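Cilstead Wipe-Clean Tablecloth, Pink: Review
Reviewed by Annatjie Ngubane

Bought in May for a dining table that mostly holds fruit and paperwork. Stated size is 60 x 90 inches. Mine measured to spec before the first wash and came up slightly short on the long side after it.

The print is faint. At arm's length the cloth reads as plain pink, and crumbs show more than I expected. Apples and small oranges stay put on it. A dinner plate slides if pushed but does not drag the cloth along. 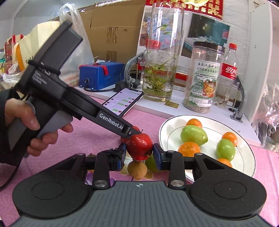 Stain test: orange juice, black tea and cooking oil, each left for 60 minutes and wiped with a damp rag. Juice and tea came off completely. Oil left a dull ring that needed dish soap and a second pass.

The hem is single-stitched. One corner had a loose thread out of the package. Fold lines took two days to drop out.

Pros: stays flat, dries fast, correct size as sold.
Cons: oil marks, weak hem, some shrinkage.

Rating: 72 out of 100. I would buy it again in a darker color.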